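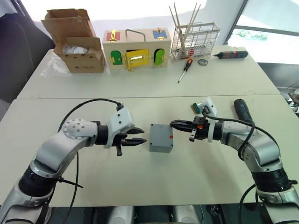

Two-arm cells take over enclosure handling at Hukau repair centre

July
By Mabli Howells

Search news and media Enter keyword Go

Filed under: Media releases / Operations / Workplace change

Utari Instruments has moved the handling of small plastic enclosures at its Hukau repair and refurbishment centre to two-arm robot cells. The first cell began production work in July. A second is being commissioned on the same floor and will run the same software release.

Hukau receives field controllers and metering units returned under service agreements. Each unit is logged, placed on a bench, opened, inspected, closed and labelled. Until this month all of those steps were manual. The cells now position and hold the enclosure, turn it for inspection, and transfer it between bench locations. Fastener removal, board-level diagnosis and final sign-off stay with technicians.

The centre processed 1,776 enclosures during the trial period. Units with non-standard lids, damaged corners or missing labels were routed to the manual bench and are not included in that figure. Utari expects the two cells together to handle some 3,000 enclosures a quarter once commissioning is finished.

Cell configuration

Each cell has a pair of jointed arms with two-finger grippers, working over a shared tabletop. Grip force is limited in software and set per enclosure type. One arm may hold while the other repositions, or both may close on opposite sides of the part when it has to be lifted level. Integration was carried out by Peng Controls, which also supplied the task scheduler and the operator interface.

No dedicated fixtures are used. Earlier proposals called for a machined nest for every enclosure size, and the site's product mix made this uneconomic. New enclosure types are taught by demonstration at the bench, and a trained operator can add one within a shift. Taught tasks are stored centrally and must be approved by a process engineer before release.

Changes to roles

Bench staff at Hukau previously rotated through handling, opening and inspection in two-hour blocks. The handling block has been removed from the roster. Staff who worked it have been reassigned to diagnosis or to a new position, cell operator, which is graded one level above bench technician. There were no redundancies connected with the project, and total headcount at the centre is unchanged.

Cell operators load incoming parts, clear faults, teach new tasks and keep the error log. The training program runs to two weeks and is delivered on site, with an assessment at the end. Technicians who prefer to stay on the manual bench may do so. Manual capacity is being kept for irregular units and for periods when a cell is down for maintenance.

Repetitive wrist movement was the most common complaint in the centre's previous ergonomic review. A follow-up review is scheduled after both cells have completed a full quarter of operation. Results will be given to staff before they are published.

Fault handling

When a grasp fails, the cell makes one further attempt and then stops and signals the operator. The retry limit was set at the request of floor staff, who found during the trial that repeated attempts tended to push parts out of reach and lengthen the stoppage. Stoppages are reviewed each Tuesday by the shift lead and a Peng Controls engineer.

Next stage

A similar installation is planned for Utari's Betalton centre, which handles larger units and will need different grippers. Consultation with Betalton employees has started. No start date has been set.

Media enquiries: Mabli Howells, Utari Instruments, Hukau office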